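Zerkberg Desk Unit with Shelving, White

The Zerkberg is a single-user desk unit by Troltum. Desktop, open cubbies and upper shelf form one structure, so no separate bookcase is needed. It is supplied in white only.

Desktop depth: 700 mm
Overall width: 114 cm, not including side cabinet
Placement: against a wall, on a level floor
Assembly: two people, screws and hex key supplied

The desktop takes a full-size keyboard with space behind it for small items such as a picture frame or flowers. The upper shelf curves around to the side panel and lower cabinet section. 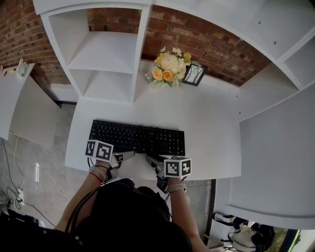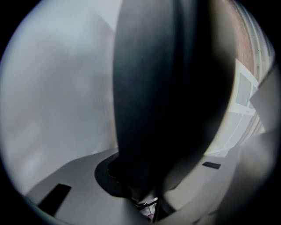 Fix the unit to the wall before loading the shelves. Wall anchors are not supplied; choose a type rated for the wall material. On brick, drill into the brick itself and keep clear of the mortar joints. Retighten all screws after the first month of use.

Clean with a damp cloth. Do not use solvents or scouring pads. The finish is the same as on the Zova cabinet, and the two can be ordered together.

More than 2,000 units delivered. Orders placed in December ship the following month.

Specifications checked by Teófilo Alvarado, July 29, 2018.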